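4.2 Where people put things down

I'll admit this is the part of the Hulotach study I had the most fun with. We'd gone in thinking mostly about shelf height, and then the diaries from Bilau started coming back and people kept writing about tabletops! Out of 2657 entries, over 105 mentioned clearing a surface before starting anything else (cooking, taxes, a jigsaw puzzle, you name it).

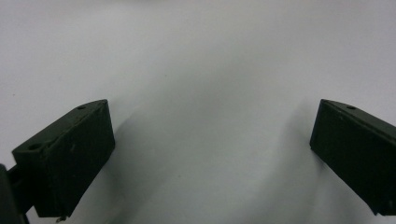
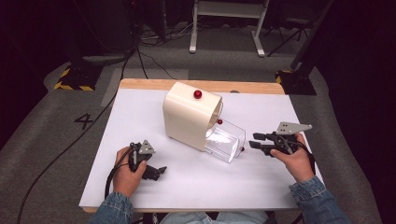 Figure 3. Pale work surfaces: plain (first picture) and as white paper spread over a wooden table (second picture).

So I went back through the diaries and coded each one for what the writer did with the clutter. The Gallagher scheme worked fine for kitchens, but it fell apart on me with shared desks, where a pile can belong to two people and move back and forth all week. I ended up adding a "parked" code for those, and I used it 116 times.

What surprised me was how fond people are of a covered table. Folks in the Drurnent apartments wrote about old sheets, wrapping paper, even a shower curtain, and a few kept the cover on well into April. I come back to those households in Section 5.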